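4.2 Reuse of the drinking vessel during the working day

The second part of the diary study concerned the vessels themselves. While Section 4.1 dealt with how much the office workers drank and at which hours, we ask now from what they drank, where the vessel stood between two drinks, and how often it was washed. These questions are treated seldom in the literature on workplace drinking, where the vessel is usually taken as given and only the volume is of interest.

The participants were 105 employees of four firms in Lavisberg, all with a fixed desk and all with free access to tap water on their floor. Each of them kept a paper diary in March, and wrote one line for every filling of a vessel. In total 2,155 fillings were entered. Lines where the type of vessel was missing were completed by a short telephone call, which was made by the second author (Inna Derkach) in the week after the diaries were collected. We did not complete any line from our own judgement.

The vessel types were grouped into 3 classes: mugs with a handle, open cups and glasses without a handle, and closed bottles. We considered a fourth class for disposable cups, but these were used mainly in meeting rooms and almost never came back to the desk, so they are reported in the appendix only. Insulated mugs with a lid caused some discussion between the coders. In the end they were placed with the bottles, as the participants themselves spoke of them in this way ("I close it and I forget it").

The clearest difference between the classes lies in washing. Persons who drank from an open glass said that they washed it when it looked dirty, and marks of fingers or lips on clear glass were mentioned as the reason again and again. Persons with a mug gave more often a fixed moment — before the first coffee, or when leaving in the evening. Bottle users were the least regular group. Several of them wrote that they only rinsed the bottle under the tap, and one wrote that the bottle went home "for the real washing" at the end of the month. We did not take samples from the vessels and therefore make no statement on hygiene in the strict sense, as was done in the Trultow survey with swabs.

The place of the vessel on the desk was the second topic. In the diary, the participants marked it with a cross on a simple drawing of a desk, divided into a front, a middle and a back zone. Mugs were marked mostly in the middle zone, on the side of the writing hand. Bottles were at the back or on the floor. Small glasses were marked near the front edge more often than we had expected (compare the position in Figure 4), although this is the zone where spilling on the clothes or on the chair is most likely. When asked about it, participants answered that a small glass is emptied quickly, and that it would be lost behind papers if it stood further away.

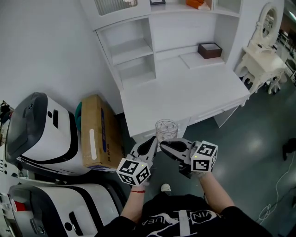 Figure 4. Small clear glass cup placed near the front edge of a white desk.

Spilling was reported by 20 participants, all together for the whole period. Most cases were small and concerned only the desk surface, but two keyboards had to be replaced. It is tempting to connect the front position with the spilling, and Hoveck and Georgiou do so in their guide for office furniture. Our data do not allow this step. A participant who spills may also move the glass afterwards, and the drawing was made only once, on the first day of the diary.

We also asked whether the vessel was private or came from the shared kitchen. Glasses were nearly always from the kitchen, mugs nearly always private. This may explain a part of the difference in washing which was described above, since a shared glass can simply be exchanged for a clean one in the cupboard. In two of the firms the dishwasher was started in the evening by the cleaning staff, and there the diaries show a second glass taken after lunch, while the first one stayed on the desk. Gearóid Ní Mhurchú, who read an earlier version of this section, pointed out to us that such second glasses should not be treated as reuse. We have followed this advice, and the fillings of a second glass are listed separately in the appendix.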